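Teaching a robot to tidy up, one squeeze at a time
November 2020

I spent a morning at Werkumbridge last month and came home with sore hands, which I did not expect from a robotics lab! The team there is teaching a robot arm to pick things up and put them away, and the way they do it is pretty charming. A person holds a gripper, does the job, and the recording becomes a lesson for the arm. Then they do it again (and again, and again).

Soon-im Yeom runs the sessions for the project, called Fikent, and she let me have a go. My first few tries were awful. I grabbed too fast, I let go too high, and she kept telling me to slow down and pretend I was showing a toddler. By lunch I had 2 keepers. She had 100, of course, and was still chatting the whole time.

So far they have 876 recordings and they want 1000 before they move on to remote control, where you sit across the room and steer the arm yourself.

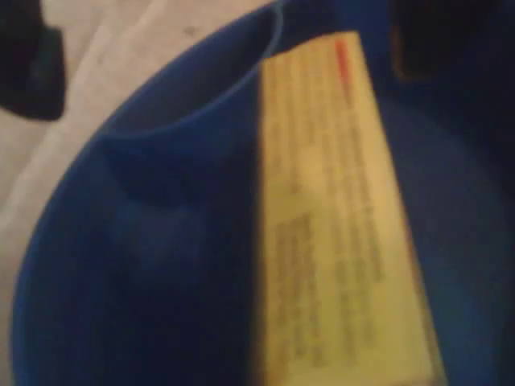
Soon-im says the slow, boring tries often teach the arm more than the slick ones, and that made me feel a bit better about my own. I asked if the robot would pick up my bad habits too. She laughed and said yes, probably, if they kept enough of mine in. They won't be keeping many! The remote control sessions start in December and I've already asked to come back for those.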